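# Week 4: Teaching by Remote Control

Notes by Mwajuma Chege. Read these before the lab.

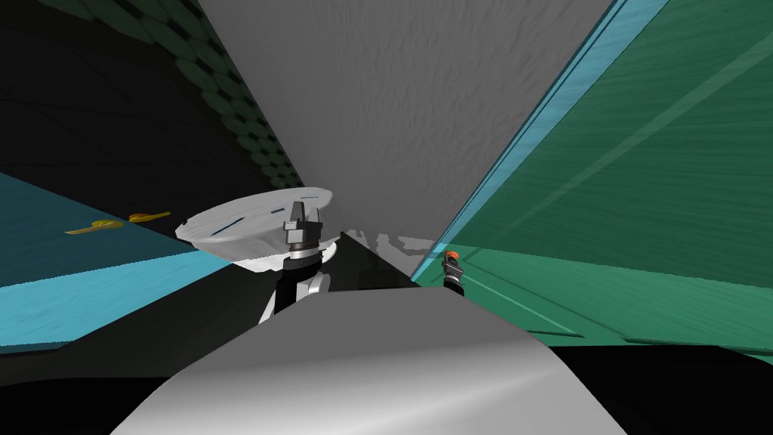

Last week we moved the arm by hand and saved the joint angles. This week the operator works from a separate station and drives two arms in the Jinska simulator. The robot side of the recording is the same as before: joint positions, gripper opening, and the camera view, all saved at 30 frames per second.

**Why remote control**

- When you push an arm by hand, your own body gets into the camera view. The learned policy then sees something in training that it won't see later.
- Two arms are hard for one person to guide by hand.
- The cost is touch. In our setup the operator feels no contact force and has to judge a grasp by eye.

**What makes a usable demo**

Start from the home pose. Move at a steady speed. If you pause to think, the pause gets recorded too, and a policy trained on many pauses tends to stall. Plan the grasp before you press record.

With a flat, round object, decide early which side you will grip. Switching sides between demos gives the learner two different answers for nearly the same view. We will come back to this under multimodal actions.

**Lab task**

Work in pairs. Each person records 30 demos, then trades places. Keep failed runs in a separate folder named `failed`. The class set from last term holds up to 2,000 demos and is on the Uren drive.

Reading: chapter 2 of the course pack, the section on action delay.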